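Blog > Workshop notes > Laundry cell upkeep

Getting the arm back on the dryer

I spent most of July looking after the laundry cell, and the unloading job took up more of it than I planned. The arm had been fine on baskets and fine on folding. It was the dryer drum that kept tripping it up. I'm writing down what I changed while I still remember the order, mainly for my own use.

The cell is simple enough. There is one dryer, marked number 1, a washer next to it, also number 1, and baskets on the floor to the left. The arm runs on a Skelance controller, and the finger mounts come from Drilleck. I log every run under the project name Jitaru, and the log stood at 1247 entries when I began this round of work.

What was going wrong

The arm would reach toward the opening and stop short, or come in low and touch the lip at the bottom of the drum. I blamed the depth readings first, because a dark drum behind a round opening is a hard thing to measure. I lost two evenings on that. The depth readings were good. The base had shifted by a small amount after I moved the floor cable, and every stored position had shifted with it.

The fix, in order

1. Power down and check the base bolts. Two of mine turned under light pressure. I tightened all of them and put a paint mark across each head so I can see if one moves again.

2. Wipe the fingertips with a dry cloth. Dryer lint builds up on them faster than I expected, and thin fabric slides right out once they are coated. I used to do this every 400 cycles. I now do it every 50.

3. Open the dryer door all the way. The stored door position is for fully open, and a door left partway is in the path of the wrist when the arm turns.

4. Put in a small test load. Mine is a navy piece, something yellow-green and a white plastic bag. The bag is useful to have in there as it doesn't behave like cloth at all.

5. Teach the basket and drum positions again, at low speed, with one hand on the stop button. I go between the two several times before saving anything.

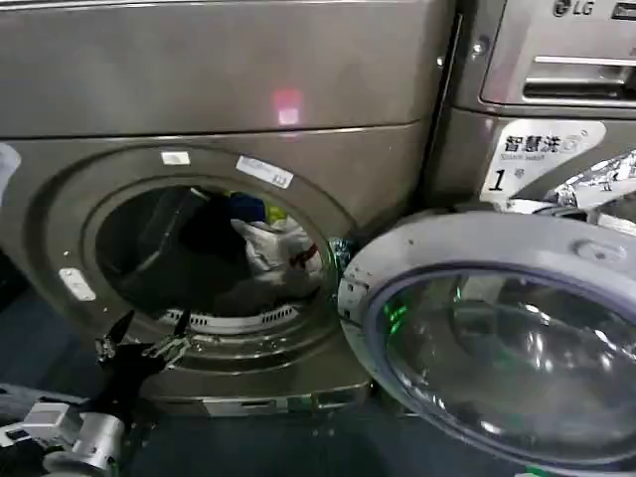
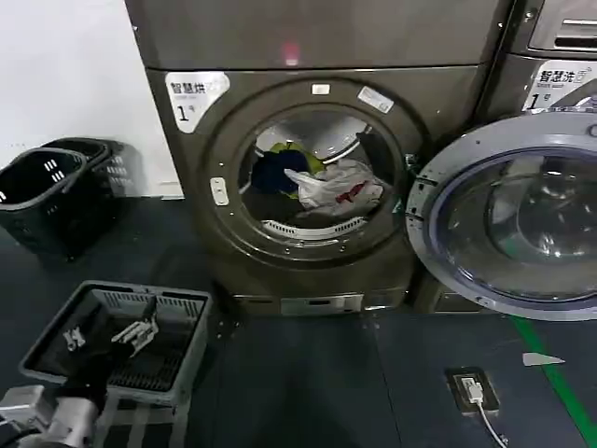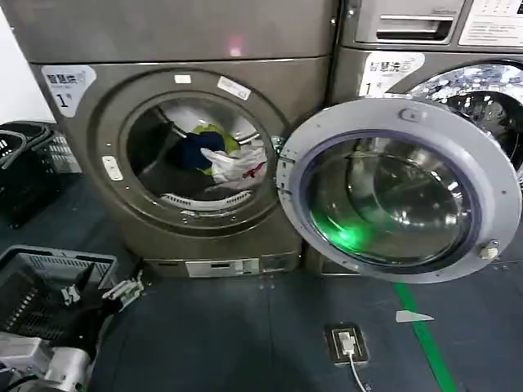

6. Save the new positions under a new name. I overwrote the old set once, last winter, and had to rebuild it from a paper notebook.

7. Run 30 picks at half speed and write down each miss. I had four misses. Three were on the bag, so I lowered the closing speed for it and left the rest alone.

Still to do

The floor cable needs a better route. It is how this whole thing started, and I don't want to nudge the base again the next time I unplug something. Mokthorpe sells a low cover that might fit over it, but I need to measure the gap first.

I also want a quick check at startup, where the arm goes to one known point on the dryer rim and compares it with the saved value. That would have caught the shift on the first morning. The code for it is half written. The washer positions have not been redone yet either, so for now the arm stays on dryer work only.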